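Wire shelving and magazine storage: your questions

Last updated Mon 5 July

Harside sells freestanding wire racks and soft storage for flats, shared houses and small offices. These are the questions we get most often by email and at the counter. If yours is missing, use the contact form and we'll reply within two working days.

Does the rack need fixing to the wall?

The low and mid-height racks stand on their own. The tall one should be fixed, using the strap in the box. If you rent, ask your landlord before drilling.

Can I put it in front of sockets?

Yes. The back is open, so plugs and leads can pass between the posts. Check where your sockets are before you choose shelf heights, as a shelf set level with a socket makes it awkward to get a plug in or out. Keep paper and fabric well away from chargers that get warm.

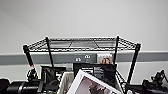 Leave a hand's width between the wall and the rear posts if you use chunky plugs or adaptors. The same gap makes it easier to wipe down a wall guard or rail.

Can I stand boards, folders and framed photos on it?

You can, and most people do. Flat things kept on edge take up far less room than a pile. Put the tallest at the back, or in the middle if they need something on each side to lean against. Thin board tends to curl when it leans for months, so turn it round now and then.

Small frames can lean against the wall. They do get hidden when something bigger goes in front, so give them the top shelf if you want to see them.

Small things fall through the wires. What can I do?

Use a shelf liner. The Omus liner is clear and can be cut with kitchen scissors. A piece of stiff card works too.

How much weight will a shelf hold?

That depends on the model, and the figure is printed on the label inside the box. Spread the load and put heavy things low down. Magazines are heavier than they look – a full run of glossy ones belongs on the bottom shelf.

What is the best way to keep magazines and catalogues?

Upright if they have a stiff spine, flat if they are thin or folded. Glossy covers stick together in damp rooms. Once a year is often enough to go through them; we do ours in September.

Can I keep magazines in a fabric bag or pocket?

For a short time, yes. Soft sides let the pages bend, and a folded catalogue left that way will keep its curve. If a page has already curled, lay it flat under a heavy book for a few days.

Perforated and knitted materials let air through but also let dust in. Shake them out before you put paper near them, and keep anything you care about away from zips and rough trims.

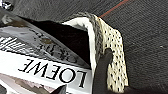
How do I clean the wires?

Use a damp cloth and a drop of washing-up liquid, then dry with a second cloth. Don't use scouring pads on the black finish.

Can I buy spare parts?

End caps come in bags of 6. Spare shelves for the Demer rack are order code 673. We no longer stock parts for the Okonkwo range, but Demer caps fit the posts.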